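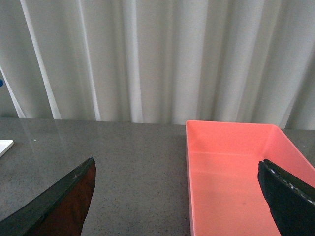
Mostow Approves Two-Year Equipment Plan for Robotic Tray Handling

TEVVILLE, 12/06/2020 - Mostow, a provider of prepared supplies for clinics and care homes, today announced that it has approved a two-year plan to buy and install robotic handling equipment at its Tevville facility. The plan covers the purchase of 2 robotic work cells, along with the countertops, trays, spare parts and staff training needed to run them.

The work cells will be supplied by Zillier and will be used at the stations where open plastic trays are moved, filled and passed on for checking. Each cell includes an arm, a two-finger gripper and a small camera mounted at the wrist. Mostow currently handles 1090 trays per shift at Tevville, all of them by hand.

"We wanted a budget that reflects what this equipment costs to own as well as what it costs to buy," said Hauwa Okonkwo, Director of Operations Planning at Mostow. "Gripper fingers and pads wear. Trays get replaced. People need time away from the line to be trained. Those items now have their own lines in the plan, and they will be reviewed every quarter."

Mostow reviewed proposals from several suppliers before making its selection. Proposals were scored on purchase price, service terms, the price and delivery time of replacement parts, and the ability to work with the trays already in use at the facility. Suppliers were also asked to state how much floor space each cell would need when its access doors are open, a figure that was missing from many of the first quotes received.

Under the agreement, the first cell will be installed at an existing station so that the company can compare its running costs with those of the manual stations beside it. Funds for the second cell have been set aside but will be released only after that comparison is complete. Mostow has kept the right to delay or cancel the second purchase without penalty.

Rätsep, an engineering services firm, will manage site preparation, including electrical work, guarding and changes to lighting over the work surfaces. Rätsep will also carry out the safety review required before the first cell enters regular use.

Training will be offered to all 43 employees in the Tevville tray department. Sessions will cover daily startup, gripper inspection, changing worn finger pads, and safe recovery after a stop. No positions will be removed under the plan. Employees who complete the full course will be eligible for a new cell operator grade.

Preparation of the first station will begin before the end of December. Mostow expects to publish a summary of its cost findings to customers after the comparison period closes.

About Mostow
Mostow prepares and packs supplies for clinics and care homes. Its Tevville facility houses tray preparation, storage and shipping.

Media Contact
Office of Operations Planning, Mostow, Tevville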